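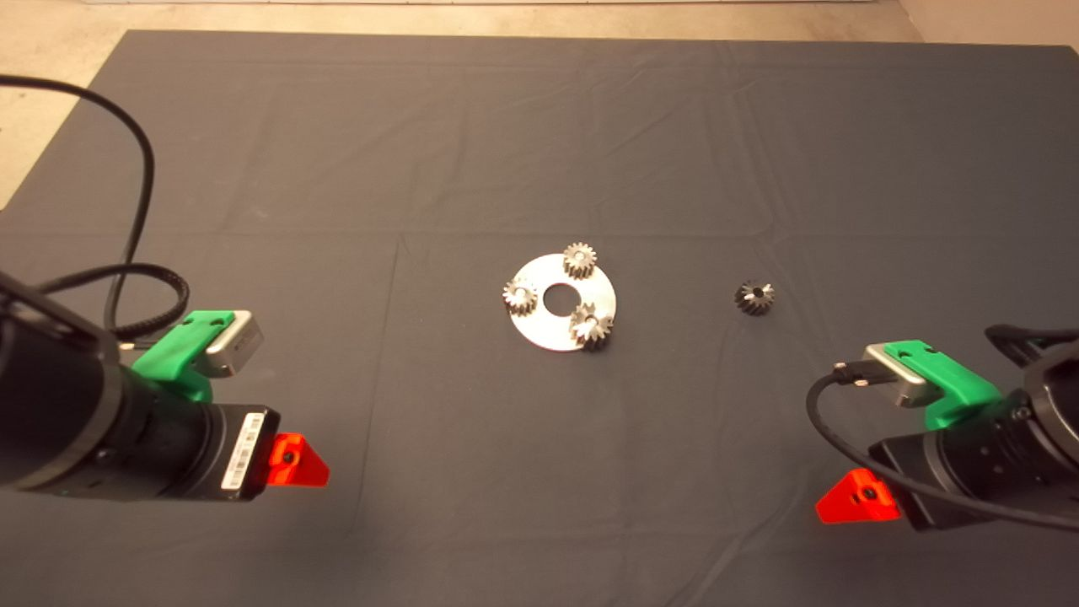

## 4. Equipment planning and cost model

The second phase of the project required a purchasing plan for a bimanual cell at the Ullness site, with gear sub-assembly as the reference task. Capital items were divided into arms, end effectors, sensing, work-holding and consumables, and each was costed over a planning period of 60 months. Work-holding was the line on which the two bidders, Triline and Grotham, differed most. The reference task uses a flat metal plate with a central hole, three small gears placed on it and a fourth, darker gear laid on the cloth to its right (Figure 4a), and none of these parts is clamped. Triline priced a dedicated fixture for the plate. Grotham priced none and put the equivalent sum into spare fingertips. We kept both options in the model and did not average them.

### 4.1 End effectors and spares

Fingertips were treated as consumables and the bodies behind them as capital. This division matters for approval, as the site's capital requests are reviewed once a year in May, whereas consumables can be ordered against a standing account. The baseline plan allows for 16 replacement fingertips per arm per year, a figure taken from the wear log of the first phase.

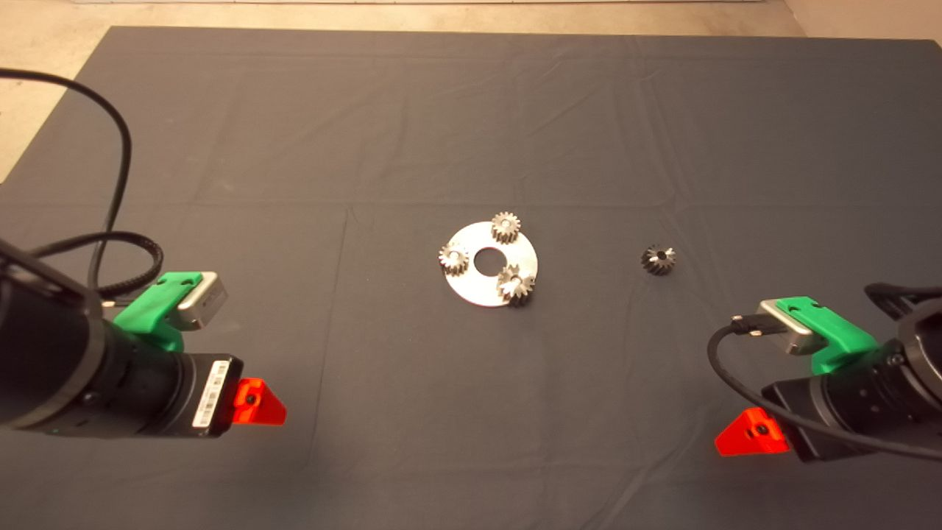

Brackets and sensor mounts were budgeted separately from the sensors themselves. Bought-in mounts carried a quoted lead time of 56 days, long enough to hold up commissioning if a single part were broken. A printed part can be replaced on site within one shift, and the green brackets that hold the silver modules on the two arms (Figure 4b) are of this kind. The plan therefore includes one desktop printer and its filament, charged to tooling, and removes bought-in mounts from the spares list. Cable sets remain on the list. Their unit price is low, but a failed cable stops the cell as surely as a failed arm does.

### 4.2 Floor services and installation

Installation was the least well specified item in either quotation. Both bidders priced the arms and controllers in detail and gave a single sum for "site works".

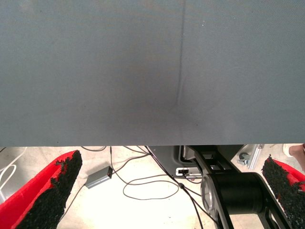
We broke this sum down into power, data, cable management and guarding, and asked each bidder to price the four parts again. Cable management had been left out by Grotham and included by Triline at a flat rate. Once it was added, the gap between the two totals narrowed to less than the cost of one controller. A third supplier, Tsegaye, was asked to quote for installation only and did so on the basis of a site visit one Tuesday. Its price was the lowest of the three, but it excluded guarding.

Labour for commissioning was estimated at some 222 hours, including operator training. The estimate was prepared by Samuele Morelli from the first-phase timesheets and assumes that the same staff are available. No allowance was made for overtime.

### 4.3 Utilisation and order of purchase

The model is more sensitive to utilisation than to purchase price.
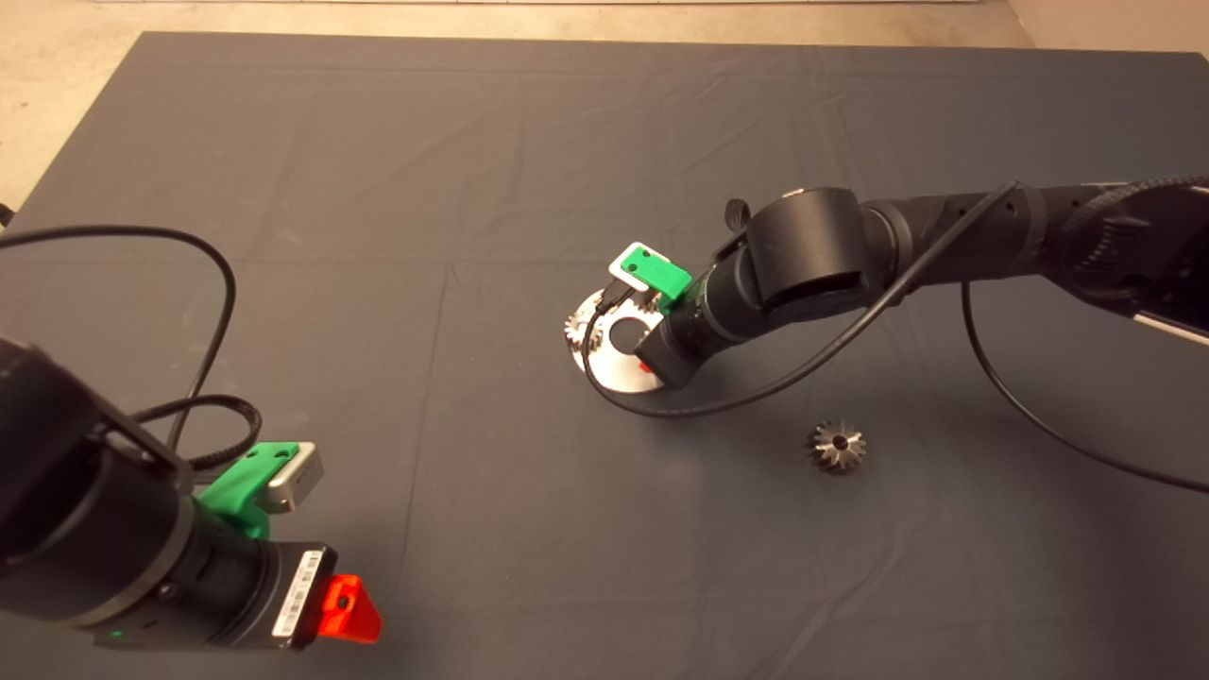
If the cell runs the reference task for one shift a day, the fixture option is the dearer of the two throughout the planning period. With two shifts the position is reversed in the third year, when the saving in fingertips outweighs the initial cost of the fixture. The plan accordingly orders the arms, controllers and printed tooling first and defers the fixture until six months of utilisation data are available. Sensors are ordered with the arms, as both bidders offered a reduced calibration charge on a combined order.

**Figure 4.** Gear sub-assembly cell used as the reference for costing. (a), (b) Plate and gears with both arms in the foreground. (c) Floor area beyond the hem of the cloth, with cables. (d) Right arm over the plate, with a loose gear on the cloth.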